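How to Get Your Kitchen Ready for a Big Family Supper

4 min read

I've fed a crowd of 25 out of my little kitchen on Hultlow Street more times than my back cares to remember, and most of the work (the part I used to put off, anyway!) happens the day before. Start by clearing the counters completely. Toaster, mail, that bowl of keys, all of it goes in a box in the bedroom.

Next, pull out your dishes and get them where people can grab them. I like plates in different colors for a family crowd, so the kids can pick a favorite and hang on to it through dessert.

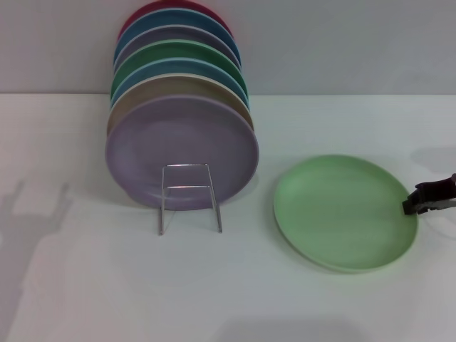 STEP 3: THE OVEN SCHEDULE

Now sit down with a cup of tea and write out what goes in the oven and when, working backward from the time you want to eat. Rolls go in last. My neighbor Tymofii Savchuk tapes his list right to the cupboard door, and I've copied him ever since. If two dishes want different temperatures, do the fussy one first and let the casserole wait under foil.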